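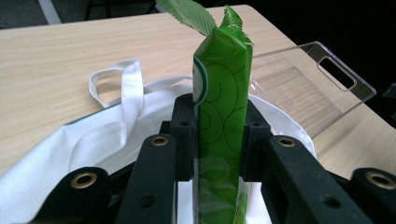 A packaged snack held between the finger pads of a hand-held gripper, with an open white tote bag on the table.

Grocery bagging by machine

Grocery bagging by machine, also called automatic bag packing, is the task of picking up purchased goods and placing them in a shopping bag without human hands. It belongs to the wider field of household and shop automation, and it is often named among the chores that look easy for a person and remain difficult for a robot. As of 2024-04-02 the task is done well in trial rooms with a small choice of goods, but it is not in regular use at ordinary store counters.

Description of the task

The work is usually divided into 4 stages: finding the item, taking hold of it, carrying it to the bag, and letting it go inside. Some authors add the opening of the bag as a separate stage. In the factory, boxes of one size arrive in a known position. In a shop or a kitchen, the goods are mixed, and a soft bag changes its shape each time something touches it.

Snack packages are a common test item. The wrapper is glossy and reflects lamps, so a camera may judge its border wrongly. The wrapper also bends under pressure while the food inside may break.

Grippers

Most systems use a gripper with two fingers and flat pads. The pads move toward each other by means of linkage arms, and the same form is also made as a tool which a person holds in the hand. With the hand-held tool the person performs the chore at normal speed, and the recorded movements are later used to teach a robot arm. Suction cups are an alternative, but they hold poorly on a wrinkled surface.

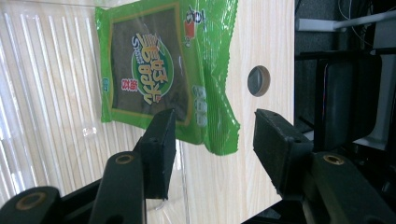 The place where the pads touch the package matters more than the force. A package taken near its sealed end can turn or swing during carrying, and it then meets the rim of the bag at a wrong angle. A package taken at the middle is more stable, but the fingers need more room to open when it is released. For this reason many programs choose the grip according to the container: a high grip for a narrow bag, a middle grip for an open tray.

Trials

The Istmont trial, begun in January, compared a robot arm with hand packing on a set of 25 goods. The arm finished the rigid goods without help. With soft packages it needed a second attempt in more than 3 cases out of each 25, mostly because the bag had closed over the opening. The project Tilum studied the bag only, and recommended a stiff ring around the opening. Critics answered that customers bring their own bags and will not accept a ring.

In Peltirstead a small shop used a packing arm for 5 weeks. The arm was slower than the cashier, and the shop kept it for preparing orders in the evening, when there was no line. The Polish firm Żak offers a similar arm for storage rooms, where the bags hang open on hooks.

Present limits

The main open problems are the soft bag, the order of packing, and damage to fragile goods. Unpacking at home is considered harder than packing, as items lie on top of each other and their labels are partly hidden. Putting them afterward into a full cupboard has been tried only with shelves arranged in advance.

See also: Bin picking; Self-checkout; Household robot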